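Reading the Footnotes in Lectionaries: A Conversation with Bianka Sipos

Most churches that follow a lectionary never hear certain verses read aloud. The schedule of readings skips them, sometimes with a comma in the citation and sometimes with nothing more than a shorter range of numbers. Bianka Sipos has spent eight years cataloging those gaps. Her study, published by Clarnley, compares the Sunday readings in several denominational tables against the full text of the books they draw from. We spoke in October at her office in Trerkel, where she teaches Old Testament and liturgy.

The project started with a clerical task. Sipos was asked to prepare a reading booklet for her parish and noticed that the assigned portion of Psalm 139 jumped over verses 19 through 22, in which the speaker asks God to kill the wicked. "I had sung that psalm for years," she said. "I knew the beginning and the end by heart. I had no memory of the middle, and I had a degree in this."

She began marking omissions in a spreadsheet. Each entry records the book, the verses left out, the length of the cut, and what the missing lines contain. At the time of publication the table held 257 entries. She divides them into four classes: genealogies and lists, repeated material, verses that duplicate another Sunday's reading, and verses with content that a committee might find hard to hear in public. The fourth class gets the most attention from reviewers, although it is the one she trusts least.

"The first three you can check," she said. "A list of names is a list of names. With the fourth, I'm guessing at a motive. The people who built these tables left minutes in some cases and no minutes in others. Where I have minutes, I quote them. Where I don't, I say the verse is violent or sexual or harsh, and I leave the motive blank."

She is careful to separate the lectionary from the canon. A verse that is not read on Sunday is still scripture in every church she studied, and it may turn up in a daily office or in private reading. The question is what a person hears who attends only on Sunday. For the Old Testament, she said, that person hears a small part of the whole in a three-year cycle, and the part is weighted toward Isaiah, Genesis, Exodus, and the Psalms. Obadiah and Nahum are close to absent. Judges appears in a few lines.

Her editor, Aranka Erdős, pressed her on whether this was a problem or only a fact. Sipos took most of a chapter to reply. Any public reading schedule has to cut. A service has a fixed length, and a congregation has a limit to its attention. Her complaint concerns cuts made inside a passage, where the listener has no way to tell that anything is missing. The reader closes the book and says "The word of the Lord," and four sentences have dropped out between one breath and the next.

"If you leave out Nahum, I can go and find Nahum," she said. "If you take two verses out of the middle of a prayer, I think I have heard the prayer."

The book has critics. Barnabás Dobos, who reviewed it for the quarterly Skever, argued that Sipos overstates how much the old practice differed. Selective reading is found in early sources, he wrote, and preachers in late antiquity worked with excerpts as a matter of course. Sipos accepts the point about excerpts. She disagrees about the joins. In the older lists she has studied, a reading usually has a start and an end, and the text between them is continuous. Composite readings occur, she said, but they cluster around a small number of feasts.

A second line of criticism is pastoral. Jaqueline Aguirre, a hospital chaplain who corresponded with Sipos during the writing, holds that some verses should not be read aloud without comment, and that a three-minute reading leaves no room for comment. She gave the end of Psalm 137 as her case. Sipos printed part of the letter in an appendix. "She's right about that verse in that room," Sipos said. "I wouldn't read it at a bedside either. My question is whether a congregation should go thirty years without meeting it."

She has tried the alternative on a small scale. Her own parish, with the agreement of its pastor, Piroska Pap, restored the omitted verses for one full year. The changes were printed in the service sheet with a short note on each. The longest restored passage added less than a minute. Pap preached on four of them. Two families wrote to object, one of them at length, and a Bible study group asked for the notes to be collected in a booklet.

Sipos does not treat the year as evidence of anything general. The parish is small, the members knew her, and the notes were written by a specialist. She would like to see it repeated in a place where none of that is true.
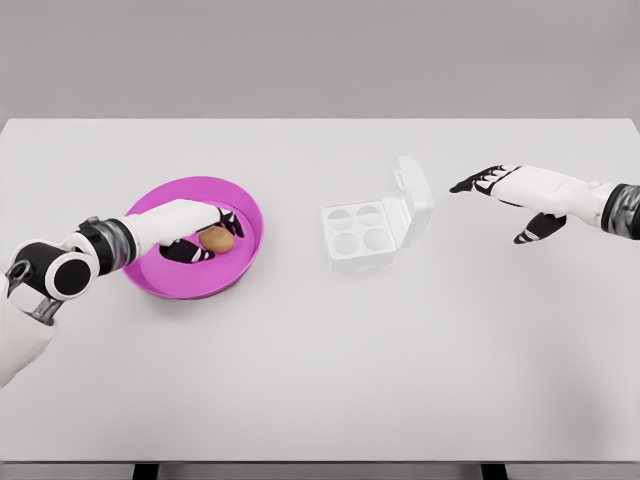 What should a reader do who wants to find the missing verses at home?

Take the citation from the service sheet and open a full Bible to it. If the citation has a comma or a plus sign, there is a break, and the verses between the two numbers are the ones left out. If it has no break, read ten verses before the start and ten after the end. Write down what you find, with the date, and leave the explanation for later.

She applies the same rule to her own work. The spreadsheet behind the book has a column headed "reason," and most of its cells are empty. Erdős asked her to fill them before the second printing. Sipos filled the ones for which she had a document and left the rest as they were.

Her next study takes up the sung responses between the readings, which are cut by different people for different reasons, often musical ones. She has finished the Advent and Lent material and is working through the weeks after Pentecost.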